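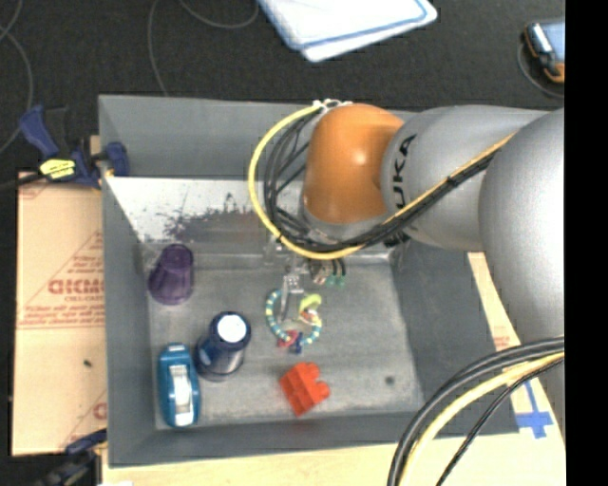
Children do not miss the toys they lose, a reader wrote to this magazine in June, but their parents go on buying as though they did. The letter drew more replies than any other published this year, and most of the correspondents agreed with it. Several asked what a town might reasonably do with the surplus.

Two towns have given different answers. In Loria, the public library has lent toys alongside books for 13 years. Members borrow up to three items at a time for four weeks, under the same card and the same rules that govern a novel or an atlas. The collection began with the contents of a closed nursery school and now fills the former periodicals room on the ground floor. Puzzles are shelved by number of pieces, building sets by age, and anything with wheels along the window wall.

Brivcombe chose a permanent exchange. Residents bring what they no longer use to a hall behind the swimming pool and take away what they like. There is no membership and no return date. The hall opens in the late afternoon, when schools let out, and on the last evening of each month it stays open until eight for parents who work.

The two models place different demands on those who run them. A lending collection must be checked each time an item comes back, and a game with one missing piece is withdrawn until the piece is found or replaced. Loria keeps a cabinet of spare dice, counters, and jigsaw pieces sorted by color, and its staff regard the cabinet as the most useful piece of furniture in the building. Loans are recorded in Jostero, a catalog program designed for small museums, and each game carries a printed list of its parts inside the lid.

The exchange has no such burden, though it has a problem of supply. Plush animals arrive in far greater numbers than they leave. Wooden trains are gone within the hour. After the winter holidays the hall has twice had to refuse donations, and the rules now limit each household to one bag per visit.

A study supported by the Halász Foundation followed 109 families who used one service or the other. Families in Loria reported buying fewer new toys over the period. Those in Brivcombe bought as many as before, but parted with them sooner. The authors caution against reading too much into the difference, as the families in Loria were already regular library users with shelves of borrowed material at home.

Cost may settle the matter for other towns. Loria spends the equivalent of one part-time post on inspection and repair, and its collection now stands at over 300 titles. Brivcombe pays for heating, light, and a weekly cleaning. Both towns have been asked to share their written rules, and Loria's may be requested at the library's front desk.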